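Insulated lunch bags: do they do anything?

Last updated February 24, 2024

I have a cupboard shelf that is nothing but lunch bags. Most of them came free with something, two were presents, and the rest I bought on purpose, each time believing this would be the one that kept a yoghurt cold until one o'clock. So when my sister-in-law told me I "had to" get the Drasine (she has three, for some reason) I said I'd think about it, which in our family means no.

Then the zip went on my old one, halfway down a staircase, with soup in it. So I thought about it again.

The claims first. The Drasine label says "all-day cool". It doesn't say how cool, or whose day. The Tridura, which costs more and has a stiffer base, says "keeps food fresh for longer". Longer than what? A carrier bag? Leaving it on the bonnet of the car? I wrote to Tridura in April last year to ask, quite politely, and got back a voucher code and a link to their water bottles. The Virnerora one made no claims at all, and I warmed to it for that until the handle came away.

I ran my own test, if you can call it that. Same sandwich, same pot of yoghurt, same ice block from the same freezer drawer, one bag a day, left under my desk from half past eight. At lunch I stuck the jam thermometer in the yoghurt. I'm not going to pretend this was science. The office heating has a mind of its own and one morning I forgot the ice block altogether. But the differences between the three bags were so small that I'd have had trouble telling them apart with my eyes shut. The one thing that made a clear difference was the ice block, and I'd got that out of a picnic set years ago.

On the days I used an ordinary cotton tote with the ice block wrapped in a tea towel, the yoghurt was a bit warmer. A bit. I ate it and went back to work.

What you are paying for, as far as I can see, is pockets. There's a pocket in the lid, a pocket on the front, sometimes a mesh thing up the side that will hold a very thin drink. I did wonder who needs a pocket in the lid of a lunch bag. I've tried a fork in it (falls out when you open up), a napkin (fine, but it was fine before) and a sachet of brown sauce, about which the less said the better. My lid pocket currently holds a receipt and a plaster.

Then there's cleaning. "Wipe clean" is printed on all of them and I'd like to meet whoever wiped theirs clean. The lining is sewn in, the crumbs go under the seam, and by the second month there's a smell of banana that isn't coming from any banana. You can prop the lid open overnight and that helps a little. Putting it through the washing machine does not help, and the Virnerora came out a different shape.

I'll admit the softer sort with two loop handles is easier to live with than the hard boxes. It squashes into a rucksack and stands up by itself more often than not. And a bright trim does save you in a shared kitchen, where every other bag is black and somebody is always walking off with somebody's pasta.

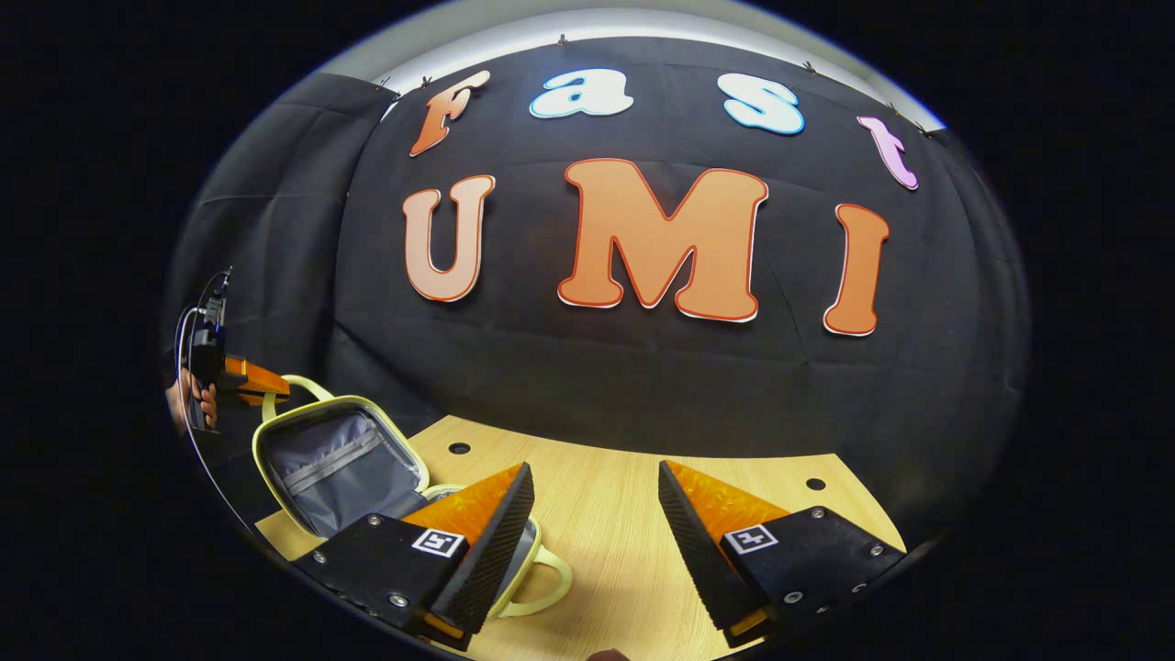

Jiang left a comment under my last post to say I'm being unfair about lid pockets, and that the zipped ones are the only place a teenager will reliably keep a bus pass. I can believe it, although it sounds to me like a case for a bus pass holder. The same comment recommends freezing the drink itself and doing without the ice block. I tried that on Thursday's lunch last time round and had nothing to drink until three, so I'd suggest freezing it half full.

I did buy the Drasine in the end, reduced. The zip is good so far. I'm keeping the tote.

126 shares | 2 comments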